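Can a Machine Tidy a Shop Yet? Chores, Grippers and One Very Patient Term

Student project report
Octavian Bratu
2020-10-01

1. Why I picked this

My aunt runs the accessories counter at Aydoğan, a small department store in Clundham, and I worked there for two summers. Most of what I did was put things back. Customers pick up a bag, look inside, set it down three shelves away and wander off, and somebody has to bring it home again, facing the right way with the handle up. It's dull work and it never ends, so when our course asked for a project on automation I knew right away what I wanted to ask. Could a machine do that job today? And if it can't, which part of it is so hard?

I love this question because it sounds easy. A toddler can put a bag on a shelf! But a toddler has soft fingers, two good eyes and a lot of practice at grabbing things.

2. What I read first

Factory robots are great at doing one motion over and over with parts that always arrive in the same spot. A shop floor is the opposite. The stock changes with the season, the lighting changes with the window, and hardly anything is stiff. Homes are worse again, with laundry, half-open drawers and pets.

One idea that got me really excited is teaching by showing. A person does the chore while holding a gripper in their hand, and the gripper carries a camera. The video and the hand motion then become the lesson. You don't need a whole robot in the room to collect the lessons, so you can go where the chores are. The little square black-and-white markers on the fingers help the software tell how far open they are, which matters a lot once the thing in between them is squashy.

3. The chores I looked at

I made a list of jobs from the shop and from our house and sorted them by how much the object changes shape when you touch it. Mugs and boxes went at the easy end. Handbags sat in the middle, and a fitted sheet was so far off at the hard end that I gave it its own page.

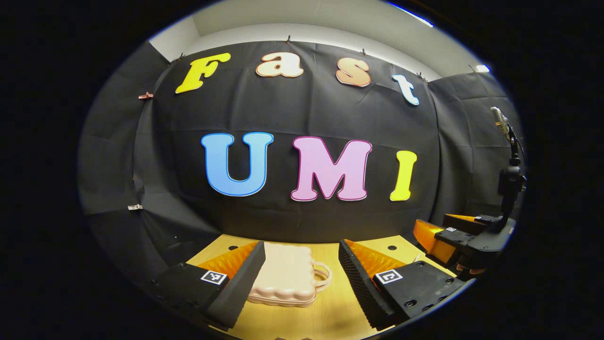 Handbags turned into my favorite. A bag has a body that gives a little and a handle that gives a lot, and the two don't always agree about which way they are going. Squeeze the body too lightly and it slips. Squeeze it too hard and it dents, which my aunt would notice from across the store. Going for the handle works nicely for a person, who can hook a finger through it, but two flat pads have to pinch it from the sides and then the bag swings.

4. My paper test

I couldn't build a robot in one term, so I wrote a simple simulation in a student package called Plalloser. It drops a soft box at a random angle on a table and lets a two-finger gripper try to lift it and set it down in a marked square. I ran 4000 tries. The gripper got the box into the square in 2469 of them, a little under 62 percent.

Then I changed one thing. Instead of closing at full speed, the fingers slowed down just before contact. I had only enough computer time left for 100 more tries, and 81 of those worked. That's a small batch and I wouldn't bet my bike on it, but I was jumping up and down in the lab anyway.

Nearly all the failures came from the angle. If the box lay corner-on to the fingers it spun away when they closed. A person turns their wrist without thinking, and my gripper never did.

5. What a shop would need

I asked my aunt how many mistakes she would put up with in a day. She said 8, and then she took it back and said it depended on the price of the bag. At my first success rate the machine would use up her 8 before the morning coffee break.

Speed matters too. My simulated gripper was slow, but the store is empty all night, so slow might be fine there. I hadn't thought of that until the people at Wemero, the repair shop next door, pointed it out.

6. Where I think things stand

Machines can do pieces of these chores. Lifting one known object from a clear table looks within reach to me, and putting away a whole messy counter of different ones doesn't yet. I would like to add the wrist turn and a proper swinging handle to the simulation, and then run the full 4000 again before our December open evening.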